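We use cookies to remember your settings. Accept / Manage

Arrest following overnight burglaries at Strand retail units

PONDTHORPE -- Officers from the Pondthorpe burglary team have arrested a man in connection with two break-ins at commercial premises on the Strand in July. Both offences took place on the same night, between 2am and 4am.

Entry was gained in each case through a rear service door. The locks were forced with a flat-edged tool. Cash, two tablets and a quantity of tobacco were taken. Neither unit was occupied at the time.
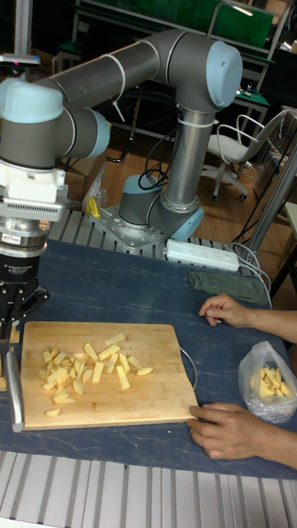 The second alarm activation was logged at 3.40am. A patrol attended and searched the service road and the adjoining car park. A 12-year-old silver hatchback was later recovered on Rorkside Lane and has been retained for forensic examination.

The arrested man, who is from the Rorkside area, was interviewed and released on bail with conditions. He must not enter the Strand and must remain at his home address between 9pm and 6am. 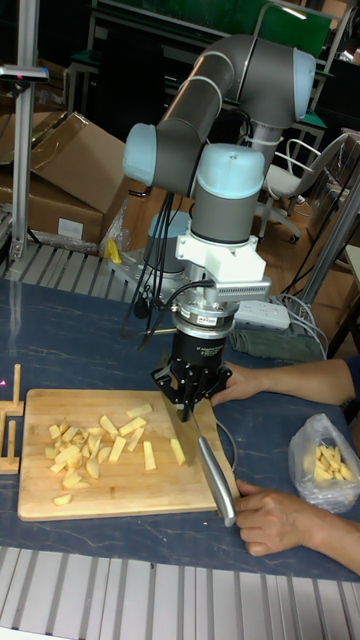

Property recovered

Nine items were seized during a search of an address in Rorkside. They include a pry bar, a pair of gloves and both tablets. The tobacco has not been traced. Owners have been contacted directly and do not need to call.

Detective Sergeant Murray Wong said: "The enquiry remains open. We wish to speak to anyone who used the service road that night, on foot or in a vehicle, and to drivers with dashcam footage from Rorkside Lane."

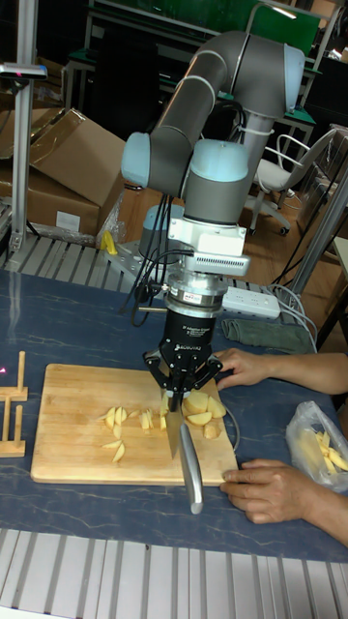
Robot arm with knife and cutting board.

Businesses on the Strand are advised to check that rear doors are fitted with a deadlock and hinge bolts, and that alarm contact details are current. Drisell Security, which monitors alarms at both units, has supplied its activation records to the investigation -- these are now being compared with CCTV timings.

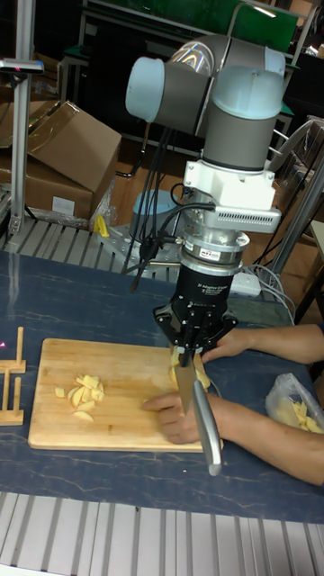

How to report information

Call the Pondthorpe station desk and quote "Strand burglaries". Footage should be kept in its original format and should not be edited or trimmed.

Comments (3)

kestrel_p: Rear lane lights have been out since spring. Reported it twice.

Marj T: Does the dashcam request cover the Rorkside end only or the roundabout as well?

dob64: Glad the tablets turned up. Hinge bolts are cheap, fit them.

Contact: Pondthorpe Police Press Desk | Copyright Pondthorpe Police | Back to top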